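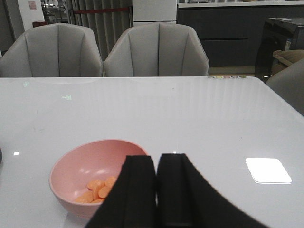 Pink bowl and square white pad on a gloss white tabletop.

Gloss white is a poor finish for a work table, and I say so after two years of working on one. The objection is glare. A high-gloss top mirrors the room, so every light source shows up twice, the second time as a stripe across the place where the hands are.

A pale object on such a surface loses its outline. The white pad to the right of the bowl nearly merges with the table when light hits it, and only a thin gray edge marks where it stops. The bowl has no such trouble. Matte pink plastic takes a soft highlight and keeps its shape, and the orange discs inside are easy to pick out against it.

Rin Kawaguchi, who bought the same Momard top in September, defends gloss on the grounds that it wipes clean in one pass. I accept the point for sauce. For sorting small parts or food I would trade it for a satin finish at 50 percent of the sheen, and wipe twice.

Makers should print a reflectance figure next to the dimensions. The Mesdale catalog gives the load limit of each table and has no entry for sheen. I have never overloaded a table. I squint at this one every Saturday.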